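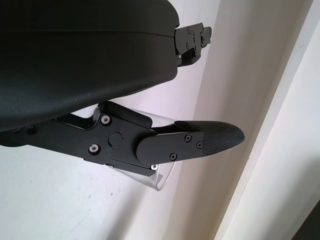 Cup duty at the spring open day, seen from the gripper's wrist.

Hi, I'm Manon Perron, and I run Pilteo, a small robot workshop on McIntyre Street in Trakville. We build and tune robot arms for people who need small things picked up and put down all day long — labs, kitchens, packing rooms, that kind of place. I started the company after years of fixing other people's conveyor lines, and I still like a good wrench better than a good meeting.

Twice a year we open the doors and let everybody in. The first time was April 13, 2019, when I'd put out 27 chairs and thought I was being optimistic. We had 200 visitors before we locked up! People stood in the hallway, kids sat on the packing crates, and my brother drove off twice for more lemonade. We've done it every spring and every September that we could manage it.

The demo everyone asks for is the plastic cup. A clear cup sounds easy, but it's thin, it's shiny, and a camera has a hard time telling where the cup stops and the wall starts. Squeeze too hard and it buckles (you'll hear the crunch from the parking lot). So we talk through how the fingers close, why the fingertip pads have that fine gripping texture, and what the wrist camera has to work with. Then we hand over the controls. We go through a sleeve of 100 cups on a busy afternoon, and I'm fine with that.

Our own software is called Likura. It's what we use to teach an arm a new job by guiding it through the motions a few times, and at the open day you get to try it yourself. You don't need to know any code. The best pupil we've had so far was a retired school bus driver who had the arm stacking cups while I was still looking for my glasses.

We also do visits for schools and clubs the rest of the year. Groups of up to 27 fit in the shop, that being how many chairs we still own. Tell us the ages when you write, and whether anybody needs the ramp entrance on the alley side. Closed shoes, please, and long hair tied back if you're planning to get near the arms.

Coffee's on the left as you come in.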